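Our floor rules at Rondness run to 17 pages, and cables get one line. I think that is backwards. Most of the stops I wrote up came down to a loose cable or a marker the camera lost.
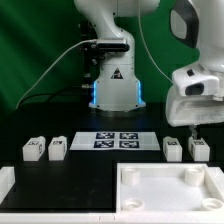
Two arms at one table, with the marker board between the blocks.

Pankaj Joshi wants a full calibration every morning. I would check the board before each run and log it, even when the arm hasn't moved. It costs us six minutes. Mi-kyung Cha objects that operators will skip it.
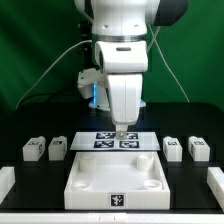
Some will. Then the controller should refuse to start until the entry is made.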